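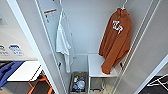 挂在白色柜子里的橙色长袖衣服,胸前印着白色图案。

Plallanley冬季老爷车聚会:一辆Iramen小货车开了455英里来参加

刚从Plallanley回来,手还没暖过来,先把这条写了,不然下周又要被别的事情挤掉。今年的冬季聚会还是放在一月,还是那块草地,还是那条进场时必定让低底盘车磕一下的土坎。报名的车一共203辆,比我预想的多,毕竟这个季节很多人宁可把车盖上罩子留在车库里,等撒过盐的路面被雨冲干净了再说。我完全理解他们,我自己那辆也没开去,我是坐火车去的(别骂我)。

先说最让大家高兴的一辆。Karthik Mondal把他的Iramen小货车开来了。注意是开来的,没有用拖车。从他家绕到Plallanley,一路走的都是乡间公路,里程表上多了455英里,中间歇了两晚。熟悉Iramen的人都知道,这车当年就是给面包房和洗衣店在城里送货用的,三个前进挡,上坡的时候后面能排一长溜。我问他为什么不走近路,他说近路上有一段高速,“卡车从旁边过去的时候,整个车会往路肩挪一下,我太太不喜欢。”他太太就站在旁边,点头点得很用力。

车的颜色是那种偏灰的奶油色,侧面原来面包房的字还在,只是淡得要斜着看才看得出来。Karthik没有重描,我觉得这个决定特别好。现在太多货车被刷得像刚出炉的玩具,字描得又黑又亮,反倒看着别扭。他这辆连尾门上被箱子蹭出来的凹痕都留着,地板倒是换了新的,原来的木头烂得脚能踩穿。发动机是去年夏天拆开重做的,缸盖垫片、水泵、分电器都换过,他说最难找的反而是驾驶座那边车门的限位带,一条小小的帆布带子,找了大半年,最后是从一辆报废车上剪下来的。

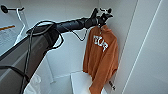 说到找零件,这也是今年摊位区聊得最多的话题。Iramen的轮毂螺母以前遍地都是,摊主论把卖,现在要是碰上一套螺纹没滑的,大家都会围过去看。我在一个摊上看到一只原装的半月形仪表,玻璃裂了,指针还在,标价让我默默放了回去。旁边一位老先生倒是一点没犹豫,掏钱包的动作比我转身还快,买完才想起来问我:“这是英里的还是公里的?”是英里的,他松了一口气。

手册也涨价了。Prondudon当年出的那套维修手册,绿皮的,书脊容易散,过去夹在旧杂志里搭着送,今年有人把品相好的一本单独放在玻璃盒里。我翻了翻自己家那本,扉页上有前车主拿圆珠笔写的火花塞间隙,还沾着黄油(也可能是润滑脂,希望是润滑脂)。反正不卖。

奖给了谁

中午过后评奖。最佳商用车毫无悬念地给了Karthik的Iramen,主持人念到他名字的时候他人还在排队买热汤,端着纸杯小跑过来的,汤洒了一路。奖品是一块木牌和一张2,000英镑的支票,由Herath车身厂出的,指定要花在车上。他当场就说要拿去做后桥,那个声音他听了一路,说像有人在后面磨咖啡。我坐进去让他在场边转了一圈,确实像,而且磨得挺粗。

轿车组的奖去了一辆深绿色的Prondudon四门轿车,车主是Anjana Jayawardena。这辆车我以前写过一次,那时候它还是一个没有引擎盖的空壳,停在她叔叔的干草棚里,座椅里住着老鼠。现在再看,真是另一回事!车门关上的声音又闷又干脆,内饰用的是深红色的皮面,缝线稍微有点歪,她自己缝的,她主动指给我看哪几针歪了。我说我看不出来,她说你蹲下来就看得出来。我蹲下来,看出来了。

这辆Prondudon有个很少见的地方,是后窗的小遮帘还能用。一根细绳从车顶拉到驾驶座旁边,一拉帘子就放下来,晚上后车的灯就不晃眼了。Anjana说绳子是从船具店买的,颜色差了一点。车身是送到Herath去校正的,因为大梁在很多年前撞过,右前轮一直比左边靠后一点点,开直线的时候方向盘要歪着拿。校完以后她头一回上路,反而不习惯了,手老是想往一边偏。

顺便讲讲Herath。这家车身厂一直只接商用车的活,前几年才开始收轿车,排队排得很长。厂里的人今年也来了,带了一副还没蒙皮的木骨架,白蜡木的,就那么摆在草地上,接榫全露在外面。我觉得这个比很多整车都好看,站在那里看了半天,还被人误会是摊主,问我多少钱。我差点报了个价。 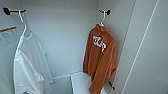
天气、热汤和场地

天气嘛,一月的天气。上午有霜,草是硬的,车都好进;到了下午太阳一出来,霜化了,场地东边那一块立刻变成泥。有4辆车出场的时候陷住了,都是后驱,轮胎又窄,越踩越深。最后是附近农场的拖拉机来拉的,那台拖拉机年纪也不小,发动的时候喷了一大口黑烟,围观的人居然鼓掌。拉到一辆敞篷车的时候,车主坚持要先把拖车钩上的镀铬件包上毛巾,拖拉机手很有耐心地等着,吃完了一整个三明治。

热汤是韭葱土豆的,下午两点就卖光了,去晚的人只有茶和果酱面包。厕所还是那几个,队伍还是那么长,这一条我每年都写,希望主办方每年都看。停车场的路牌今年倒是改进了,字大了,箭头也指对了方向,去年有人跟着箭头开到了养鸡场里。

还有一件事值得提一句:今年的绕镇巡游改了路线,不再过石桥。桥面限重,去年就有几辆大货车在桥头掉头,掉得满头大汗。新路线从教堂后面走,沿着河,最后从集市那头回来,路面平一些,就是有个弯很急,转弯半径大的车得倒一把。我站在那个弯的外侧看,位置特别好,前面的人个子都不高。Iramen过去的时候Karthik按了喇叭,那种橡皮球捏的喇叭,声音像一只不太高兴的鹅,路边的小孩全都笑了,要求他再按一次。他又按了。Prondudon跟在后面,很安静,只听得见轮胎压碎石的声音。

也有没能跑完的。一辆五十年代的旅行车在河边开了锅,白汽从格栅里往外冒,车主很镇定地把引擎盖支起来,拿出折叠椅坐下,倒了杯茶,说等它自己消消气。后面的车一辆一辆从他旁边绕过去,每个人都要停下来问一句要不要帮忙,结果队伍堵得更厉害了。等我往回走的时候他已经不在那里了,椅子也收走了,应该是开回去了吧,有知道后续的读者请写信告诉我。

下一次

春天的那场还在Plallanley,场地和主办方都不变,报名表已经可以领了,商用车和轿车分开填。带零件去卖的人要另外填一张摊位表,桌子自己带。主办方说会在东边那块泥地上铺垫板,我会去看看到底铺了没有。

Karthik说后桥要是能修好,他还是打算开过来,还是走乡间公路。Anjana则想带那辆Prondudon去海边跑一趟,试试长途,她担心的是水温。有谁家里存着Prondudon的节温器,或者知道哪个车库的角落里可能有一只,请联系我,我转给她。我自己那辆车的化油器也拆在厨房桌上好一阵了,春天之前得装回去。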